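### 3.2 Recovering gripper pose and opening from fingertip markers

Each recording is one continuous pass over a tabletop task, captured from a head-mounted wide-angle camera. The planner needs two things from it: the six-degree-of-freedom pose of the hand-held gripper and the opening between its fingers. We take both from the fiducial markers on the fingertip cubes. No encoder is read from the gripper itself, so the same code runs on every unit we have.

Marker detection runs on the full-resolution video before any undistortion. We tried undistorting first and lost corners near the border of the lens, where the stretched pixels blur the marker edges. Detected corners are passed through the fisheye model afterward, and a pose is solved for each cube from all of its visible faces together. Solving per face and averaging gave worse results, mainly when a face was seen at a steep angle and its pose flipped between two solutions.

The two cube poses are then combined. Let the left and right cube centers be *l* and *r*. The gripper origin is placed at their midpoint, the lateral axis runs from *l* to *r*, and the approach axis is the mean of the two cube approach axes, made orthogonal to the lateral one. The opening is the distance between *l* and *r* minus a fixed offset measured once per gripper.

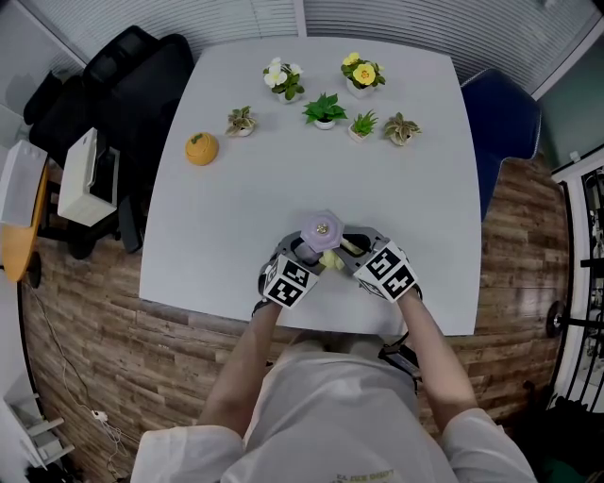
**Figure 5.** Hand-held gripper with marker cubes on both fingers, at the near side of a table set with small artificial plants.

When only one cube is detected, the pose is taken from that cube and the opening is held at its last value. This is safe while an object is in the grasp, but wrong if the fingers move during the gap. We therefore mark these stretches in the log and leave them out when training the opening head – the pose head still uses them. If both cubes are lost, the tracker coasts on a constant-velocity model for 5 frames and then declares a break.

Breaks are handled by Cornance, our segmentation tool. It splits a recording at each break and drops any piece too short to hold a full approach and grasp. Of 4,000 candidate segments, 3,214 passed this step and were used for training. A further 628 were set aside for manual review, and the rest were discarded. Review was done by Rostam Jafarzadeh, using the same written rules as in Section 3.1.

The remaining error is mostly jitter along the viewing direction. A short smoothing filter reduces it, at the cost of a small lag in the opening signal. We apply the filter to position only – smoothing the opening moved the labeled grasp onset later, and the policy learned to close late.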